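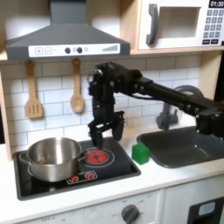 *Black stovetop with the burner graphic, gray range hood behind.*

August 16, 2018. Grasscloth day, finally!

So the Rinbridge sample rolls got here and I spent most of the day at the long bench with paste up to my elbows. For anyone picking this up cold: we're trying to work out how to hang real grasscloth in the dining room on the Ballo job without the seams going dark, and whether the lining paper we bought back in May is any use under it. Mansa thinks it is. I was on the fence this morning and I'm leaning her way now, though I'd still like to see the boards tomorrow before I say so out loud in front of the client.

Setup first. I cut 4 boards from the leftover drywall, primed them all with the same white primer we use on everything, and sanded lightly. Two got lining paper hung sideways, two stayed bare. Then one of each pair got the clear paste (Irkon, the tub with the dented lid) and the other got the Zakaria premix, which is thicker and smells like a school art room. I wrote the paste and the lining on the back of each board in pencil. Please don't use marker for this, it came straight through the pale samples last time and I lost a whole afternoon to it.

Cutting. Grasscloth frays, we all know that, but this batch frays like an old sweater. I went through a ridiculous number of blades. What worked best was a fresh blade for every cut, a steel straightedge clamped at both ends, and one firm pass (two light passes made fuzz both times). Cutting from the back was a bit cleaner than cutting from the front but you lose track of where the thick strands are, and I sliced right along one and had to toss the piece.

Pasting. I pasted the wall on the bare Irkon board just to see, and I didn't love it. It grabbed too fast and I couldn't slide the second strip over to close the seam. Pasting the paper gave me plenty of time to move things around, but of course that's how you end up with paste on the face. I let each strip rest for 4 minutes, folded loosely and with no crease, and that was long enough for the backing to relax. I tried one longer rest and the backing started to come away from the grass at a corner, so let's not do that again.

Seams! Okay, this is the part I was worried about. On the bare board with the premix I got a smear on the face, wiped it with a damp sponge like I would with vinyl, and it left a shiny patch you can see from across the shop. On the lined board I ran a strip of low-tack tape down each edge before pasting and peeled it off once the strip was up, and that seam is clean. It's slow, and it feels fussy, and I'm pretty sure it's how we have to do the whole room. Mansa Arthur (putting the full name in so there's no arguing later about whose idea it was) suggested the tape, and she gets the good stool for a week.

The felt roller is fine on this stuff. The plastic smoother isn't, it flattens the strands and leaves tracks. I also tried a soft brush and liked it for the middle of the strip but not near the edges.

Color shading between strips is going to be a conversation. Even from the same roll, with every other strip flipped top to bottom, there's a visible step from panel to panel. It's natural fiber, it does that, and I think it looks great, but the client has been living with a painted wall and may be expecting it to look like one. I want to lean two full-height strips side by side in the room and have them stand there with us before we cut anything else.

Measuring notes, since I keep writing these on scraps and losing them: the dining room wall comes to 476 square feet with the door and the window left in, and I'm ordering off that number without taking the openings out. Grasscloth has no pattern repeat but the waste at the edges adds up fast when you're trimming both sides. Shop stayed at 70 degrees all day with the door shut, and I'd like to keep it there overnight so the boards dry the way they would in a house.

Things I still don't know:

- whether the lined boards will hold flat at the corners, or curl like the cork did
- if the Irkon paste is strong enough for the heavier weave (the sample we hung is the lighter one)
- how to get around the radiator pipe without a patch
- what to do at the outside corner. Wrapping it cracked two strands. Maybe a cut edge with a thin trim piece?

I emailed Rinbridge about run numbers so all the rolls come out of one batch. No answer yet. If they call while I'm out, ask them about the heavier weave too, and whether the edges come pretrimmed, since the website says yes and the sample roll says otherwise.

Boards are leaning by the back wall, faces out. Don't stack them, the paste is still soft. Brushes are soaking in the blue bucket and I'll wash them in the morning.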